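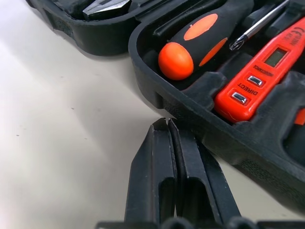
Ji-hoon Oh reckoned I'd picked the dullest topic on the whole list. A tool case is a box, he told me, you open it, you shut it, what is there to write? I've had that in my head the entire project, so I may as well start with it.

My question was simple: does a fitted case help people put tools back? At home ours live in a biscuit tin and the pliers are always at the bottom, so I had a bit of a personal interest (my mum even more so).

What I did

I asked people on my corridor to take everything out of a moulded case, mix it up on a table and then pack it away again. In July we had 27 goes at this altogether, each one timed on my phone. Jong-dae Wang wrote down where people hesitated, and his notes turned out far more useful than my timings – I kept forgetting to press stop.

What I noticed

The tape measure is the easy one. It's round, it wants a round hole, and everybody went for it early. The hammer was fine too. Screwdrivers were the real trouble! The handles look so alike in black and orange that people grabbed one, tried a slot, turned it round, tried again and then blamed the case.
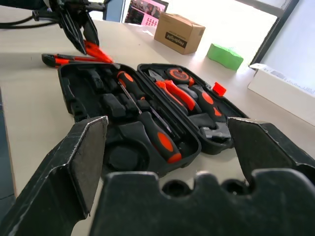 Pliers came next for grumbling. With the handles slightly open they sit up out of their slot, and you only find out when the lid won't close. Two people pushed down on the lid quite hard, which I'd ask them not to do next time. The utility knife tended to get left until last and then needed a hunt for its place.

Colour helped less than I'd expected. Orange on black is lovely for spotting a tool on a pale table, but when all of them are orange and black it doesn't tell you which is which. The voltage tester is red-orange all over and got picked out straight away, so I think one odd colour does more good than a matching set.

What I'd change

I'd like a small outline or a number in the bottom of each slot. I tried paper labels for the last few goes and they did seem to help, though they peeled off and one ended up on Jong-dae's sleeve. I'd also test people who had never seen the case before, as by the end my corridor knew it far too well.

Ji-hoon has now read this and still says it's a box. He did ask to borrow it, though, and I'm waiting to see how he packs it.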